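Drondstead's bag swap: who is counting?

The council says its bag swap kept 1,282 carrier bags out of the bins by 16th October. I'd like to know how. Shops hand over a paper bag for every 7 plastic ones you bring back, and the till staff at Zelby told me they take your word for it. Pendo Mrema, who runs the scheme, says a proper check will follow in December. Fine, but the money for year 2 gets voted through before then. I also asked where the returned plastic goes. "To a partner" was the full answer. Which partner, and what do they do with it?
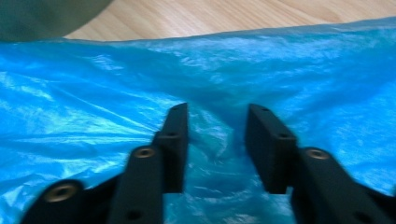

Turomdale car park charges

Still 20p short of a straight answer on these. More next issue.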